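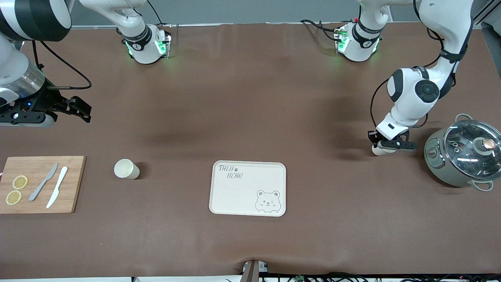 A Day Out at the Robot Kitchen

Have you ever tried to pick up a slice of lemon while wearing thick winter mittens? Try it some time, if a grown-up says you can have a lemon. You will squeeze too hard, or not hard enough, and the slice will probably end up on the floor. Keep that in mind while you read, because it will help you understand what our class saw when we visited the open day at Greliditz.

Greliditz is a workshop where people teach robot arms to do kitchen jobs. The open day was on a Friday in October, and we stood in a long line with our lunch bags, feeling very excited and (some of us) very hungry. A woman named Ewurabena Kwofie met us at the door. She has worked with robots for six years and still says good morning to them, which we liked very much.

What is a robot arm?

Hold out your own arm and give it a wiggle. It bends at the shoulder, at the elbow and at the wrist. Those bending places are called joints. A robot arm has joints too, and inside each one is a motor that turns it. The two arms at Greliditz are white with black parts, and they work side by side over a table, a bit like your own two arms when you make a sandwich.

Each arm has little lights on it as well. There are green ones up by the big joints, and they look very cheerful when you see them glowing.

Where are its fingers?

You have five fingers on each hand, and you use them all day long without thinking about it. These robots have just two on each hand! The hand is called a gripper. The fingers move apart to let go and come together to hold on, like a pair of kitchen tongs. Two fingers may not sound like much, but try picking up a pencil with only your thumb and your pointing finger. You can do it quite well, can't you? Now try tying your shoe that way – it is a lot harder, and it's hard for robots too.

How does it know what to do?

A robot doesn't wake up one morning knowing about lemons and pots. Somebody has to show it. Elikem Agbenyega, one of the teachers at the workshop (he teaches robots, so he never has to mark any homework), told us that he guides the arms through a job over and over while a computer remembers each move. For one small job he might do this 200 times. After that the computer looks for what was the same every time, and uses it to make the arms move by themselves.

But things on a table are never in quite the same place twice. A paper cup might be standing up, or it might be lying on its side. A knife might point this way or that way. You can see that with your eyes and change what you do without even noticing. A robot has to use cameras, and then work out how far to reach and which way to turn its wrist.

Things we talked about at the table

There was a cutting board with lemon slices and two knives on it, and a cream tray with a winking bear, which everybody loved. Naa Agbeko from our class asked why they didn't use pretend food. Ewurabena said that real food is slippery and floppy, and a robot that is going to help in a kitchen had better get used to that!

There was a cooking pot with a glass lid, too. A lid is a good puzzle for a gripper. It needs to be held by the knob, lifted straight up and put down gently so that it doesn't crack.

Staying safe

We all stayed behind a yellow line on the floor. Robot arms can be strong, and they may not know that you are there. If you ever visit a workshop like this one, keep your hands to yourself and listen to the people who work there, even when you are bursting to touch something.

Try it at home

Ask a friend to be the robot. The robot closes its eyes and may use only two fingers on each hand. You give the orders, such as "left a little" or "close your fingers," and see if the two of you can put a spoon into a cup. Then swap places. My robot was Dede Nyarko, and it took us a very long time and a good deal of giggling before the spoon went in.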